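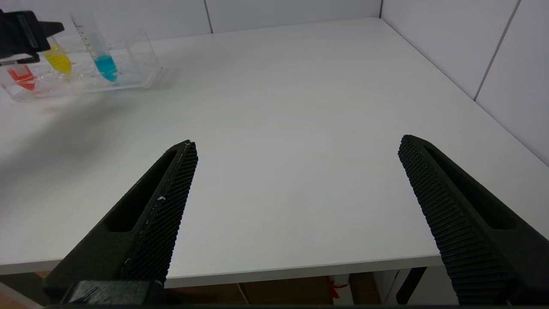
So I was in a band called Gurnamer for the best part of six years, and the first thing everyone asks is what it means, and it means nothing. Si-woo found it written in biro on the underside of a piano stool and we thought it sounded Norwegian. Later a man came up to us in Atton and told us, very seriously, that it was his mother's maiden name. We gave him a free badge.

There were 4 of us to start with, then three, then (for one awful month) five. I played bass and drove the van. Si-woo Cheon sang and wrote the words and could not be trusted with a map. We made one record, called Ki, which has nine songs on it and sold 829 copies. I know the number because I've got the letter from the distributor stuck inside my wardrobe door. I used to be ashamed of it. Then I tried to picture 829 people all standing in our road, and I felt better.

Anyway, I wanted to write down the Osarville thing before I forget how it went, and my sister says I've started telling it wrong.

It was October and we had been offered a support slot at the Osarville Corn Hall, which holds 2,000. Two thousand! We'd never played to more than 80, and that was a wedding. The main band were proper, with a lorry and a woman whose whole job was towels. We turned up at three in the afternoon in a van that only opened from the passenger side, so we all had to climb out over each other like puppies while their crew stood and watched.

Soundcheck was fine. I'd love to say it was a disaster, it'd be a better story, but it was fine. The monitors were so good I could hear my own mistakes for the first time, which put me off a bit. Then we had four hours to kill and Si-woo said he was going for a walk.

You can guess this bit. Quarter past seven, no Si-woo. Half past, no Si-woo. His phone was ringing inside his coat, and his coat was on the back of my chair. The towel woman came in and said, "You're on in ten, loves," and I said lovely, thank you, and went and stood in the loo with my head against the hand dryer.

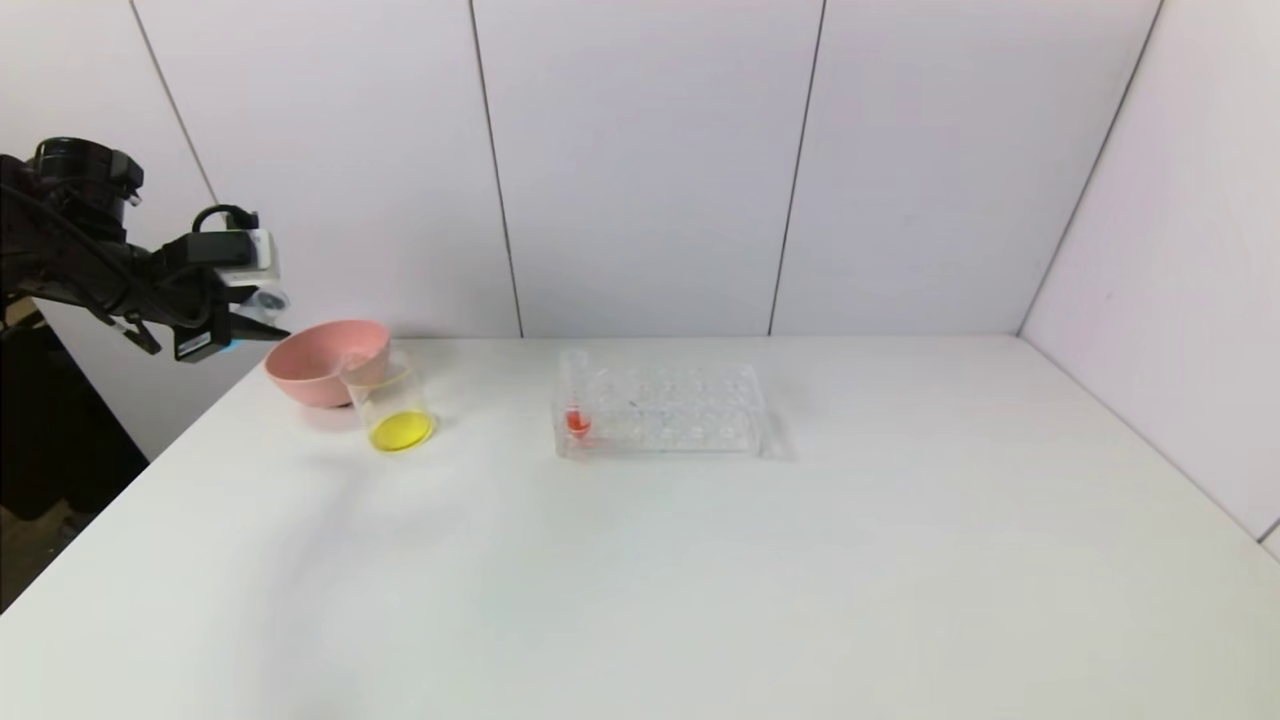 We went on without him. I don't remember deciding to. I remember the lights, and a boy at the front eating crisps, and our drummer looking at me with his eyebrows right up in his hair. None of us could sing. I'd done a few "oohs" on the record and they'd been turned down twice. But the first song on Ki starts with bass on its own, so I played that, and then I kept playing it, round and round, far longer than anybody needs to hear a bass. And then I opened my mouth and got the second verse, because I couldn't for the life of me think of the first.

I was flat. I'm not being modest, there's a tape. But somewhere in the third song I stopped listening to myself and it got quite nice up there, a bit like when you've been in a cold sea long enough. The crisps boy had put his crisps down. A few people clapped in the right places. My sister, who had come on two buses, screamed the whole way through as if we were famous.

And when I looked over at the side of the stage, there was Si-woo, in his jumper, holding a bag of chips.

He'd been there since the start. He told me that later, in the van. He had walked out to the edge of the town and sat on a wall and thought, I don't want to do this any more, and then he'd got hungry and come back, and by the time he found the stage door I was already going round and round on that riff. He could have walked on. He said he'd had one foot out past the curtain.

"Why didn't you, then?" I said.

"You were doing my verse," he said. "I wanted to see if you'd remember the end."

I didn't speak to him until Atton. My sister tells it that I threw his chips out of the window but I didn't, I ate them. I was starving and they were still a bit warm.

We did three more gigs, all booked already, with him singing and me back on my oohs. Then he moved away to train as a piano tuner, and I got a job in a school kitchen, where I still am, and the drummer joined a covers band and bought a house (typical!).

Si-woo rang last week. Somebody in Osarville has a piano that wants looking at, a big old one in the Corn Hall, and could I drive him, as he's never passed his test. I said I'd have to check what I was doing. I wasn't doing anything. I've told him to bring his own coat and keep his phone in it, and I've put the tape in the car.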